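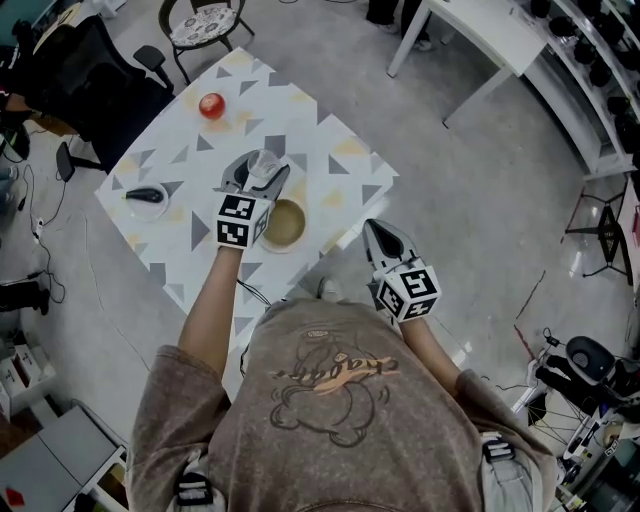
**How soon can the table be used after the top has been fitted?**

Leave the top bare for 24 hours so that the adhesive pads can take hold, then check the fixings as set out in 3.2 before laying anything on it.

## 3 Putting the Stustine table into use

This section applies to the Stustine table with the triangle pattern on a white top. It covers placing, levelling, laying, clearing and cleaning. Assembly is covered in section 2. The plain-topped version is placed and levelled in the same way, but has its own cleaning notes in section 5.

### 3.1 Placing the table

1. Choose a level part of the floor. Carpet is acceptable if the pile is short.
2. Carry the table with two people, one at each end. Hold it by the frame under the top.
3. Set it down with all four feet at once.
4. Leave a gap of at least 20 mm between the top and any wall, desk or shelving unit.
5. Place the chairs and draw each one out fully. A chair on wheels needs more space behind it than a fixed one.
6. Walk round the table. If a chair blocks the way when drawn out, move the table and repeat step 5.

> **Caution:** Do not drag the table. The feet can come off their threads, and the floor may be marked.

> **Caution:** Leads must not pass under a foot. Lift the table clear to free a trapped lead; do not pull the lead.

Keep the table away from radiators. Strong sunlight on one part of the top over a long period can cause the pale yellow in the pattern to fade before the grey does. Turning the table end for end now and again evens this out.

### 3.2 Levelling and checking

Each foot can be screwed in or out by hand. The thread stops at its limit and must not be forced past it.

1. Press down on each corner in turn. Note the corner that moves.
2. Lift that corner slightly and turn the foot anticlockwise, seen from above, to lengthen it.
3. Lower the corner and press again.
4. Repeat until the table stands firm.
5. Tighten the four frame bolts with the key supplied. Stop when the key resists.
6. Run a hand along the underside of the top and feel for any pad that has come away. Press it back and leave the top bare for a further 24 hours.

**Note:** Check the frame bolts again after the first month, and after every move to another room.

If the table still rocks with all the feet adjusted, the frame has probably been bolted together while standing on an uneven floor. Loosen all the bolts by half a turn, stand the table on a flat surface, and tighten them again in the order shown in section 2.

### 3.3 Laying the table

The pattern on the top is scattered and has no front or back. It should not be used to line up place settings. Use the edge of the table or a mat.

1. Wipe the top and let it dry.
2. Set down the plates first. A small plate takes up little room and can go close to the person using it, with its rim fully on the table.
3. Set bowls beside or beyond the plates. Lower a filled bowl with both sides supported.
4. Add cups last. Keep them within easy reach but away from the edge.
5. Put whole fruit in a bowl or on a plate if the table is likely to be knocked. A round fruit such as an apple will roll if the table is not level.
6. Leave a clear strip along the near edge for hands and forearms.

> **Caution:** Light plastic cups tip easily when empty. Take hold of the cup low down, and do not reach for it across a full bowl.

> **Caution:** Do not place more than 5 kg at any one corner. Heavy dishes belong in the middle of the table.

Hot dishes need a mat or a stand. The mat should be wider than the base of the dish. Cork and thick felt are both suitable. Thin paper mats do not protect the top from heat and may stick to it.

Dishes with a rough, unglazed foot should be lifted when moved. Felt discs are supplied in the Gernine accessory pack and can be stuck to the underside of ornaments or fruit bowls that stay on the table. Do not use them on anything that goes in a dishwasher.

### 3.4 Clearing the table

1. Take the cups away first. Empty them before stacking.
2. Scrape leftovers on to one plate and remove it.
3. Lift bowls straight up. Do not slide them towards you.
4. Collect loose items by hand. Do not sweep them over the edge with a cloth.
5. Check the floor under the table and pick up anything dropped.
6. Push the chairs in, keeping the backs clear of the table edge.

**Note:** Clear plastic is hard to see against the white parts of the top in bright light. Look along the table from a low angle before wiping.

A chair cushion that ties on should be checked at the same time. A loose cushion slides when the chair is pushed in, and its ties can catch on the table frame.

### 3.5 Cleaning the top

Daily cleaning:

1. Remove crumbs with a soft brush or a dry cloth.
2. Wipe with a damp cloth and a little washing-up liquid.
3. Wipe again with clean water.
4. Dry the top, including the edge.

Stains:

| Stain | Treatment |
|---|---|
| Tea or coffee | Damp cloth with washing-up liquid, left in place for 5 minutes, then wiped off |
| Grease | Warm water with washing-up liquid, repeated if needed |
| Fruit juice | Cold water straight away, then daily cleaning |
| Wax | Let it harden, lift with the edge of a plastic card, then daily cleaning |
| Ballpoint pen | See section 5 |
| Sticky label | Warm damp cloth, then peel slowly from one corner |

> **Caution:** Do not use scouring powder, wire wool, bleach or a steam cleaner. Damage to the pattern from these is not covered by the guarantee.

The white parts of the top show marks sooner than the triangles do. When a mark has to be treated, wipe the whole of the surrounding area as well, or the cleaned patch may stand out.

### 3.6 Faults in use

| Fault | Likely cause | Action |
|---|---|---|
| Table rocks | Foot out of adjustment | See 3.2, steps 1 to 4 |
| Round objects roll to one side | Floor slopes | Adjust the feet at the lower end |
| Creaking when leaned on | Loose frame bolt | See 3.2, step 5 |
| Top shifts on the frame | Pad has come away | See 3.2, step 6 |
| Cups stick when lifted | Soap left on the top | Wipe with clean water and dry |
| Foot will not turn | Grit in the thread | Unscrew the foot fully, brush it clean and refit |

A foot that has lost its rubber cap must be replaced before the table is moved again. Order feet in sets of four from Skukgate Spares, stating whether the table has the plain or the patterned top, as the threads differ.

### 3.7 Changes to this section

- 3.1: wall gap added. (T. Ó Néill)
- 3.3: order of laying changed so that cups come last; corner load limit moved here from section 2. (H. Pasaribu)
- 3.5: table of stains revised in February. Wax treatment no longer calls for ice. (R. Barredo)
- 3.6: grit in the thread added after returns from the Skukgate workshop. (M. Seyoum)

Corrections to the text go to Syahrul Lubis at Skukgate, with the section and step number.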